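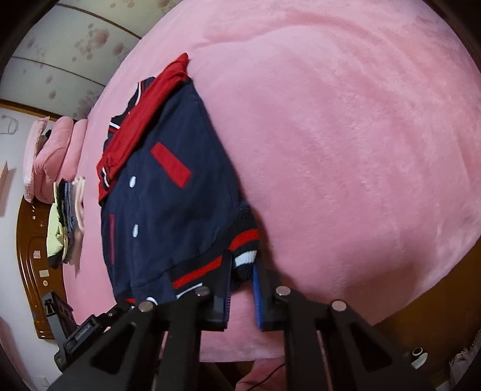 4.3 床上这摊活儿,机器到底能不能干

前两节我把抓杯子、开抽屉、擦台面的结果都交代完了,看着还挺体面。这一节要讲叠衣服,体面就差一些了。我先把结论摆在前面,省得大家往后翻:平整的T恤和毛巾,现在的系统可以说会叠了;带里子、带扣子、带罗纹下摆的外套,还差得远,而且差的地方跟我开题时猜的不太一样。

先说设定。Hustach这套任务集里一共有50件衣物,是Bindu Kamath和我从各自家里翻出来的,外加一部分二手市场淘的,童装占了不少。示范数据大约3,000条,全部用手持夹爪采集,人拿着夹爪去夹、去拉、去翻,策略再从这些记录里学。评测的时候一共跑了1,844次尝试,每次从“衣服已经放在软面上”开始,到“叠好且不再碰它”为止,中途有人伸手帮忙就算失败。这条规矩定得有点狠(Fiorella Leone当时就抗议过),但我还是坚持用它,因为家里真要用这种机器的人,图的就是能走开去干别的。如果每叠一件都得站在旁边盯着,那还不如自己叠,手快的人一会儿就叠完一摞。

我比较了两个策略。Virska是端到端的,图像进去,动作出来,中间不分阶段。Pace是我们自己写的,先判断衣服现在处在哪一步(摊平、收袖、对折、收尾),再按这一步去调动作。两个策略用同一批示范训练,夹爪也是同一型号,所以下面谈到的差别,我基本都归到“分不分步”上。当然也不能说得太死,Pace的步骤标签是人工标的,等于多喂了一份信息,这一点我在4.5节还会再啰嗦几句。

4.3.1 软面比衣服本身更麻烦

很多叠衣服的工作是在硬桌面上做的,我们早期也这样,后来搬到床上重做了一遍,成绩立刻往下掉。道理说穿了很朴素:桌面不会动,毯子会。夹爪往下一压,毛绒面跟着陷下去,指尖的高度就不准了;再一合拢,常常是衣服和毯子一起夹进来,一提,整片床面都跟着起皱。人手碰到这种情况会搓一下,指腹一滑就知道自己捏了几层布。夹爪没有这个本事,它只知道自己合上了没有。

我们试过一个土办法,让夹爪合拢之后先往上抬2厘米,停一停,看看周围的布面动了多大一片,动得太多就松开重来。这招在棉被和床单上挺管用!在厚绒毯上就一般,绒面有弹性,抬一点点它未必跟着走,等真正开始拉了才发现毯子也在手里。Virska没有“停一停”这个概念,所以土办法只能加在Pace上,这也是两者在软面上差距变大的一个原因。

还有一件事我以前没当回事,就是床面的起伏。毯子要是没铺平,鼓一个包,衣服搭在上面就有了坡度,叠过去的袖子自己会滑回来。评测里我没有要求先把床铺平,谁家的床是为了给机器干活而铺得平平整整的呢?

4.3.2 外套为什么难

棒球夹克这一类是我最想做好的,也是结果最难看的。它的麻烦都集中在一件衣服上:前襟有按扣,口袋有嵌条,下摆又是一圈带弹性的罗纹,身上和袖子颜色还不一样。图1是一个比较典型的局面,衣服已经正面朝上摊着,夹爪正在下摆的位置。

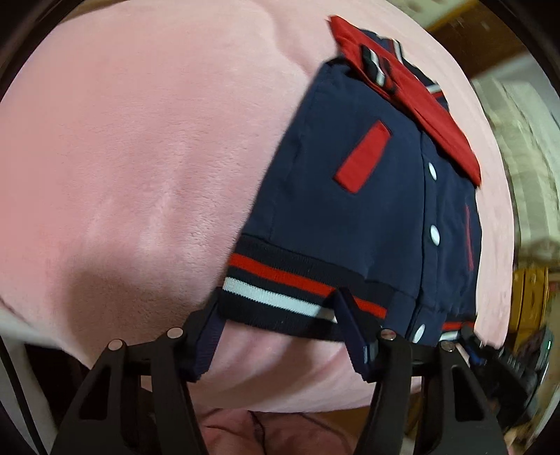

图1 粉色绒毯上的藏青色夹克,正面朝上。手持夹爪位于罗纹下摆处,前襟可见三颗白色按扣。

下摆这个抓点其实选得不错。罗纹比衣身厚,纹理清楚,又有红白条纹,视觉上很好找,两个策略几乎都能把夹爪送到附近。问题出在夹住之后。罗纹有弹性,一拉就先变长,衣身却还没动,策略看到夹爪走了那么远,便以为布已经跟过来了,于是早早往下放,结果衣身只折过来一小截,下摆歪在一边。示范里人是怎么处理的呢?我把采集时的录像翻出来看了好多遍,发现大家都会不自觉地多拉一段,等衣身明显离开床面了才往回带。这个“等”在动作数据里就是短短一段慢下来的轨迹,Virska学到的是平均之后的速度,慢的那一段基本被抹掉了。

再说按扣。我原先担心夹爪会夹在扣子上打滑,这种事有,但不多。更常见的是前襟没对齐,左右两片错开了一点,叠完之后从外面看还行,翻过来里面拧着。按照评分标准,这种算“勉强合格”,Fiorella Leone打分比我严,她说这种衣服她要是从柜子里拿出来,肯定得重新叠一遍。后来我们统一按她的标准来,表3里外套那一行就是这么变难看的。我觉得改得对,标准松了,数字好看,做家务的人不会买账。

颜色的影响也值得说两句。红袖子配藏青衣身,对分割来说是好事,袖子在哪儿一清二楚。可是口袋嵌条也是红的,Pace在判断“袖子收好了没有”的时候,偶尔会把嵌条当成露出来的一截袖子,然后很执着地去夹它,夹不起来,再夹,直到超时。我第一次看到的时候笑了半天,笑完就去补数据了。补的办法没什么高明的,多录一些衣身和口袋不同色的衣服,让模型明白红色不等于袖子。补完以后这种情况少了,没有绝迹。

4.3.3 分步有用,但没有想的那么有用

按步骤拆开看,Pace在“收袖”和“对折”两步上都比Virska稳,尤其是收袖。袖子斜着搭过来,袖口团成一坨,这种状态下Virska经常犹豫,夹爪在上面晃来晃去,既不重新理一遍,也不往下走。Pace因为知道自己还在收袖这一步,会再去找袖口,拉一下,放平,然后才进入对折。

可到了“收尾”,两个策略就差不多了。收尾是指叠好之后把边角压一压、把翘起来的地方抚平,人做这一步用的是整个手掌,夹爪只有两个窄窄的指尖,压这头那头翘。这里我觉得跟策略关系不大,是末端执行器的事。Bindu Kamath建议把夹爪合拢以后横过来当刮板用,我们录了一小批示范,看着有希望,但来不及放进正式评测,只好留给下一版。

另外要承认一个不公平的地方。采集示范的人拿着夹爪站在床边,可以弯腰、可以侧身、可以绕到另一头去。策略部署到机械臂上以后,底座是固定的,床的另一侧够不着就是够不着。所以有一部分失败,我回看的时候心里很清楚:换成人拿着同一个夹爪,走两步就解决了。这部分我没有从统计里剔掉,只在附录里单独标了出来,读者可以自己决定怎么算。

4.3.4 跟仓库那边对比一下

同一套策略我们还拿到Skustora的退货整理台上跑过,他们那边需要把退回来的衣服重新叠好装袋。工位是硬台面,灯光固定,衣服一件一件送过来,顺序也不乱。条件好成这样,结果自然好看得多,T恤基本可以放手让它干,外套也比在床上强。那边的师傅看了一会儿,说速度太慢,不过夜里没人的时候让它慢慢叠倒也行。这句话我记到现在,因为它把“能不能用”说得比我的评分表还清楚:慢不要紧,要紧的是能不能没人管。

家里恰恰相反,家里的人不太在意它叠得多快,但是环境一刻也不消停。床头堆着枕头被子,旁边放着已经叠好的一摞衣服,地上还有别的东西。策略有时候会去动那摞叠好的,把别人刚理好的又给拆了,我们把这种情况记成“附带破坏”,单独计数,见表4。Virska在这一项上比Pace还好一点,我到现在没完全想明白,猜测是它的注意范围更贴近夹爪,远处的衣服它压根儿不看。要验证这个猜测,得把床边那摞衣服系统地挪几个位置再跑一轮,我们打算九月做。

所以回到这一节的标题,我的回答是:毛巾和T恤,可以;硬台面上的外套,有人偶尔来看一眼的话,凑合;软床上的外套,还得自己动手。下一节讲袜子配对,那边的情况要乐观一些,主要的困难在于袜子总是少一只,我们专门为此加了一个“放弃配对”的动作。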